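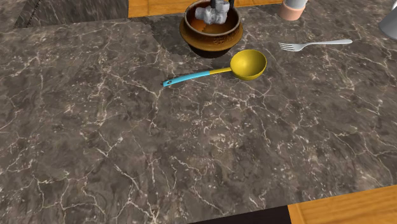 How long should I wait after feeding my 7 month old before taking her to baby swim class?

I'd leave an hour after a full milk feed and a bit more after solids.

Longer version of what I'm asking, because I got carried away typing the title: we signed up for the ten-week beginner block at the Pusora pool and our slot is 11:15, which is smack in the middle of her second bottle and her nap. First week I fed her in the parking lot at 10:50 and she spit up on my shoulder before we even got to the songs. Second week I held off and she screamed through the whole thing, poor kid. The teacher was sweet about it but I paid $220 for this block and I'd love for one of us to enjoy it! She's on formula plus oatmeal or mashed pear at breakfast. Do I move the bottle, split the bottle, or beg for another time slot?

Posted by pearmashmom, 22 August 2019

Zdislava Dvořáček
The hour is what I went by too, and it worked for both of my boys (one of them a champion spitter-upper, so I feel for you). For an 11:15 class I'd split it. Give her breakfast at her normal time, then maybe half a bottle at 10:00 or so, and keep the other half for the locker room afterward. They come out of the water starving. Mine used to grab at the bottle while I was still trying to get the swim diaper off, so have it mixed and ready before you go in, or at least have the powder measured out.

The nap is the harder part, I think. A hungry baby you can jolly along with a rubber duck, but a tired one just melts down. We started getting up a little earlier on swim days so the first nap was over by 10, and it took a couple of weeks to settle in, so don't give up if the next class is a mess too. Also, you don't have to stay for the full half hour! I got out early loads of times when my oldest had had enough. Wrap her up, sit on the side, let her watch the other babies splash. She's still getting used to the noise and the echo and all of that.

One more thing, if the spit-up keeps happening even with a long gap, look at what she's swallowing. My younger one drank pool water like it was his job and brought it all back up with whatever else was in there. Holding him a bit higher on my chest helped. And if she seems to be bringing up a lot outside of class as well, I'd mention it to her doctor.

kunolero_dad
switch to the afternoon class. we did the 2:00 at Stastley and it was way quieter, warmer changing room too

tess_in_the_shallow_end
I'd ask about the slot too, it can't hurt. We were on the waiting list at Magbanua in January and a family dropped out the second week, so we got moved and they didn't charge us anything for it.

On the feeding, I'm a bit looser than Zdislava. I nursed my daughter maybe 40 minutes before and she was fine, but she never was a spitty baby and they're all so different. What I would skip is the pear right before. Fruit went straight through mine and I will spare you the story of the swim diaper, except to say pack two of them and a plastic bag. And bring a hooded towel, the big kind, plus a hat for the walk back to the car if you're going to keep on into the cold months. Our teacher let us feed on the bench at the end of class while the next group was coming in, so ask yours if that's okay. Some places don't want bottles out on the deck.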